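A Morning Among the Paper Cups: My Visit to the Brendier Open House in Trustthorpe

August 1, 2023

I have been meaning to write up the Brendier open house ever since I got back, and I am finally sitting down with a cup of tea to do it properly (a china cup, I'm afraid, which feels a bit disloyal). Regular readers will know I have a weakness for everyday things and the places that look after them. I've dragged my family through a button museum and a mill that made nothing but string, so when I heard back in March that Brendier would be opening its doors in Trustthorpe for the summer, I put my name down that same evening.

The drive took longer than I'd hoped, thanks to a wrong turn and a farm stand I couldn't pass without stopping, but the parking was easy and the welcome was lovely. You sign in at the front desk, pick up a sticker and a folded map, and then you're more or less free to wander at your own pace. There were 33 of us on the morning visit, and the building is big enough that it never felt crowded.

The first room is given over to the history of the company, with old order books, delivery notes and a wall of faded lids. I spent far too long on the order books. One of them had a single entry for 3000 cups for a church picnic, in the most beautiful slanting handwriting, and I kept wondering what on earth the weather was like that day and whether they used them all!

After that comes the part I enjoyed most, the serving and storage room, where the subject is simply how cups are kept and handled once they leave the factory. It sounds like nothing much. But I have worked enough coffee mornings to know the misery of a leaning tower of cups, and I was very taken with the black wire holders they had out on the table, one for each stack. They're such a plain idea, thin bars going up around the cups from a base, and even the tall stack stood up perfectly straight in its holder, with the shorter one beside it. 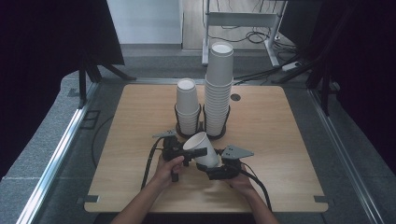

I asked where I could buy a pair and was told that Gameo carries something similar, so that's on my list for the fall. Our church hall still keeps its cups in the plastic sleeve they came in, which splits the minute you open it, and then half of them end up rolling around in the cupboard with the napkins.

What I liked about this room was that it made you slow down and look at something you normally throw away without a thought. A plain white paper cup with no printing on it is a rather handsome object. The sides are so smooth and pale, and the light goes around them softly, a bit like it does on an eggshell. I had never noticed the seam either, or how little there is to the bottom of one – just that small fold of paper you'd never think to look for while you're busy drinking out of it.
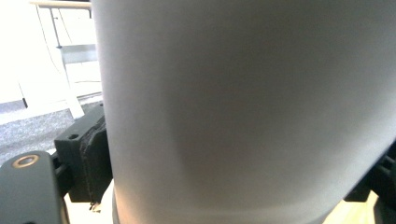
The next table was for visitors to try folding and rolling paper themselves, and I'm sorry to say mine would not have held a raisin. The rim is the hard part. You have to turn the edge over on itself and keep it even the whole way around, and I ended up with something closer to a pie crust. The little girl next to me did a much better job and was very gracious about it.

We stopped for lunch at Xia, a short walk down the hill, where I had dumplings and a bowl of noodles big enough for 2. If you go, get there early, as there are only a few tables by the window and everyone from the open house has the same idea. Then it was back up the hill for the last half hour, because I wanted another look at how the cups nest. They slide into each other so neatly, with just the rolled lip of the inner one left showing as a thin raised line, and I find that very satisfying for reasons I can't quite explain.

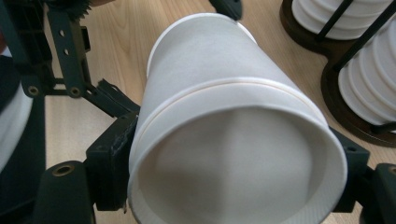 Reading time: 4 min

The gift shop is small but nicely done, with postcards, notebooks and sleeves of cups at fair prices. I came away with 30 plain white ones and a tea towel. There's a bench outside under the trees where you can wait for your ride, and the restrooms are just past the front desk on the left. Bring a sweater, as the order book room is kept quite cool, and leave yourself a whole morning if you're the kind of person who reads every label. I'm hoping to go back next summer with my sister, who has already asked me to bring her one of the tea towels in blue.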